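Groltthorpe talk: my notes, second go
Twenty minutes plus questions. Don't rush the start this time!

Opening
Hello, thanks for staying past the coffee. I work at Vedgate, on the returns side, and I've been there long enough to remember when returns was a trestle table and a marker pen. If you've ever sent back a toaster, a scarf and half a box of baby food in the same carton, hello, we've met.
(Wait for the laugh. If there's no laugh, carry on.)
We're a site of 116 people and on a busy day we open 2,000 parcels. I'm going to talk about what happened when part of that job went to a robot arm, which is called Dinu, and what it did to everyone else's day. I'm not an engineer, so hard questions about motors can go in an envelope.

Slide 2: what the job used to be
Open, tip out, check, sort, put back in a box or bin it. Eight hours standing. I liked it, and I know that sounds daft, but you get fast and your hands know what they're doing while your head is somewhere else. Mine was mostly on holiday.
Mention wrists here. Half my row wore supports by the end of the winter, and I don't want anybody thinking the old way was lovely.

Slide 3: the announcement
We got told in May, in the canteen, with a slide deck that said "journey" on every page (I checked, there is no "journey" in mine). People heard "arm" and thought "redundancies". I did too. I went home and looked at bus driving jobs.
What the managers should have said first, and said fourth, was that no one on the returns floor would lose hours while the trial was on. If you're planning one of these, please put that on page one.

Slide 4: what changed
Dinu does the plain stuff. Boxed items, same shape every time, off the belt and onto the shelf. It's steady and it doesn't chat, which I miss more than I thought I would. The odd things come to us, so our pile is now ALL odd things. Soft toys, leaky bottles, cables in knots. It's more interesting and it's also more tiring, because the easy ones used to be our rest. We asked for shorter stints and got them, after a fair bit of grumbling on both sides.
(Drink some water.)

Slide 5: the teaching table
My favourite bit, so keep an eye on the clock. 24 of us now take turns showing the system how to handle the awkward stuff. You hold a gripper in each hand, with a camera looking where the gripper looks, and you pick things up and put them down as you would with fingers, only much more slowly and with a lot more muttering. Anything goes on the table: a carton, bottles, bags, leads, whatever makes a decent muddle.
First morning I dropped everything. You lose your fingertips, basically, and you have to learn to look at the pads instead. Then on the second day something clicks and you start showing off.

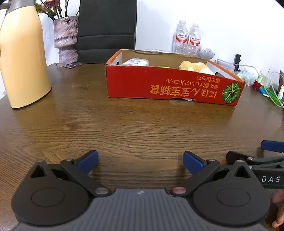
We aim for 100 good goes at a task before we move on to the next one, and by the end of that you have strong opinions on how a thing ought to be picked up. So does the person next to you! We had a proper row about carrier bags, handles or middle, and the Trendden people who look after the software sat there writing it all down. That was the first time anyone had asked us how we do our job and then kept the answer.
Pay. Say it plainly. Teaching was paid at the ordinary rate to begin with. We argued that it was skilled work, and there's now a bit extra per shift. It took three meetings.
Also say that not everyone wants to do it. Some people tried it once, hated the feel of the thing and went back to the belt, and that's been fine.

Slide 6: what I'd ask for sooner
A say in which jobs get taught first. Chairs that go up high enough. A clear word on who gets to watch the recordings, which we have now, in writing, on the noticeboard by the lockers.
I still don't know what the floor will look like in a few years and I'm not going to stand up here and pretend. Some days it worries me, and some days I'm just pleased my wrists have stopped aching.

Questions. Repeat each one into the microphone, the back row couldn't hear last time. Leave slide 5 up while people ask.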